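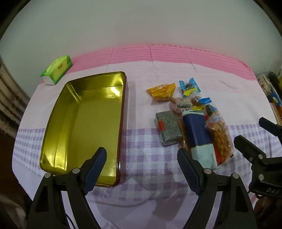 Search talks and notes... Go

Budgeting for your first handling cell: speaker notes
Shona Faulkner, 10 May 2018
Shares 9 | Comments 4

(Wait for people to sit down. Thank Kevin for the coffee.)

Good morning, everybody, and thank you for coming, I know some of you had a long drive! I buy equipment for Illov, we pack gift trays of candy and snacks, and I've made most of the mistakes you can make with a purchase order, so please take notes at my expense.

Start with the goods, before anybody shows you a brochure. Look at what goes into one tray: little twist-wrapped candies, a flat packet, a container that likes to lie on its side, a clear bag full of lumpy fried pieces. Every one of those wants to be picked up a different way, and the shiny inside of the tray throws glare back at you as well. When I asked Dokar for a price, I sent them a list of weights. I should have sent them a box of candy.

Next slide, the money. Our quote for the arm was fine. What I'd left off was finger pads, and we now budget for 40 spare pads a year at a total of $3,201, which made my boss go quiet for a while. (Pause, they usually laugh.) Put spares on their own line. Put training on its own line too, and the hours your own people spend moving tables around.

Then the plan. We gave ourselves four weeks for trials and needed nine. Hamish Donnelly wanted to buy the second gripper up front and I said no, let's wait, and I'd say yes today, as the lead time was dreadful.

(If there's time, tell the Pleltier story. Skip it if lunch is out.)

Last thing: ask for a trial with your own mixed products before you sign, and ask who pays the freight. I'll be by the door afterward with the spreadsheet.

Comments (4)

Tipene Tawhiri: Could you share the spreadsheet? I missed you at the door.

Celeste Carvalho: We forgot freight too. Ouch.

Shona Faulkner: Tipene, sending it tonight!

Kevin Carhuamaca: Did you ever price suction for the flat packets?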